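Maintenance Technician, Textile Handling Grippers

Drurden, Gastcombe site
Full time, permanent, on site
Reports to: cell lead, soft goods

The position

Drurden handles garments and household textiles with two-finger grippers, both hand-held and arm-mounted. The Gastcombe site runs one folding cell and a bench where operators work the same cloth by hand with matched gripper pairs. The technician hired under this posting will be responsible for the mechanical and electrical condition of the grippers at the bench and in the cell, and for the records that go with them.

The cell is designated Nernow. It has two arms over a flat white work surface, an overhead camera, a light curtain on the open side and a control cabinet against the rear wall. The finger geometry on the arms matches that of the hand-held units, so a fault found on one is checked on the other. Parts are interchangeable from the linkage outward. The drive side is different on the two versions and spares are stored separately.

Duties

Start-of-shift check on all grippers. Open and close each unit through full travel, listen for binding, and confirm that both fingers reach the centerline together. A unit in which one finger leads the other is pulled from use and tagged.

Pivot inspection. The linkage pins are checked for side play every Monday before the cell is powered up. Replace pins as a set. Mixing worn and new pins on one linkage produces a twist at the fingertip that shows up as slip on thin fabric and is easily mistaken for a software fault.

Finger facing. The inner strip on each finger is a wear part. Replace it when the edge lifts or the surface glazes, and clean both mating faces before bonding. Allow the full cure time. Record the unit number, the side and the cycle count at replacement.

Lint removal. Knitwear sheds into the linkage slots and behind the fingers. Clear it with a soft brush and vacuum. Compressed air is not permitted at the bench, as it drives fiber into the bearings and onto the camera covers.

Grip force. Set and verify closing force on the bench fixture after any work on the linkage or drive. Heavy rib, fine jersey and printed fleece each have their own setting, and the technician keeps the setting sheet up to date.
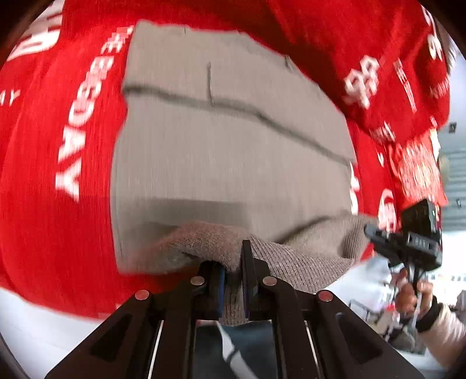
Cable and strap inspection. Flex damage on the hand-held units starts near the grip, where the operator's wrist turns. Check the jacket by hand along its full length and replace at the first sign of stiffness or cracking. Splices are not accepted.

Camera alignment. After any knock to a gripper or its mount, repeat the alignment routine and compare the result with the last stored values. Do not adjust the mount to match the stored values. If the two disagree, lock the unit out and inform the cell lead.

Cell recovery. Restart Nernow after a stop, find the cause and enter it in the log. The most common stops are double pick, lost hem and cloth caught under a finger. The arms must be locked out before anyone reaches past the light curtain, including to free a single thread.

Spares. Maintain stock of pins, strips, fingers, cables and fasteners. Fingers are machined for us by Väisänen and have a long lead time, so reorder at the minimum quantity marked on the bin. Incoming fingers are gauged before they go on the shelf.

Training. Show new operators how to hold and park the hand-held units and how to report a fault. Most bent tips come from units set down on the fingers.

What we require

Two-year technical certificate in mechatronics, industrial maintenance or a related field, or equivalent time on the job.

At least 2 years servicing small mechanisms. Sewing machines, packaging heads, labeling equipment and office machine repair all count.

Ability to read mechanical drawings and wiring diagrams, and to use a multimeter, torque driver, feeler gauge and dial indicator without supervision.

Clear written English. The log is read by the next shift and by the controls group, and an entry such as "fixed gripper" will be sent back.

Near vision, corrected if needed, suitable for inspecting pins and facings at arm's length.

Useful but not required

Experience with industrial arm programming at the level of touching up points. Some knowledge of knit fabrics and how they stretch. Light soldering. Basic command line use for pulling log files.

Schedule and conditions

Day shift, starting at 9 in the morning. The work is done standing or on a bench stool in a bright room kept at steady temperature. Expect fine textile dust; masks are supplied. Cut-resistant gloves are required when handling bare fingers and prohibited near a powered linkage.

Each technician is issued a tool roll, which stays on site. Personal tools may be used once they have been checked and marked.

How to apply

Send a resume and a one-page account of a repair you have done on a small mechanism: the symptom, what you measured, what you replaced and how you confirmed the result. Photographs or sketches may be attached. Applications without the repair account will not be reviewed. Quote reference 846 in the subject line.

Selected applicants will be invited to a practical session at Gastcombe. It consists of stripping and rebuilding one gripper, setting the grip force on rib knit, and writing the log entry. Reviews begin in February and the posting stays open until the position is filled.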